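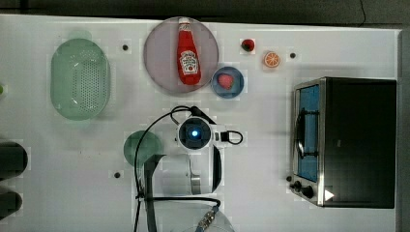

Fig. 3. Table set for the clear-away task, arm over the middle, oven at right.

4. Setting out the kitchen table

Do this before power-up. Arm parked, Gillutine software closed.

1. Wipe the table. Crumbs and grease throw off the grip.
2. Colander upper left, pink plate top center. Ketchup bottle flat on the plate, cap away from the arm.
3. Blue bowl by the plate. Strawberry goes in it. Orange slice stays on the bare table.
4. Toaster oven on the right, door facing in. Leave it unplugged.
5. Check the camera cable by hand. Needs slack all the way thru the reach.

CAUTION: Keep hands off the table once the blue light is on and a run has been started. Stop button first, then reach.

6. Load the Herkham task list, pick "clear away", set speed to 20 percent.
7. Run 3 times. Write down every drop, even if it picks the thing up again.

NOTE: What to expect. Toy fruit into a bowl, fine, 84 percent on our table in February. Bottle off the plate is slower and it sometimes drags the plate along. Oven door is hit or miss, do not plan a demo on it. Nearly 700 runs logged so far and we would still not leave it alone with real dishes. Wet glass, no. Anything with food stuck on, no.

NOTE: If small items get missed twice in a row redo the calibraton (section 2) before changing anything else.

Questions on the task list to Ilaria Bellini. Worn finger pads, see Tiziana Parisi, spares are in the Tedesco drawer.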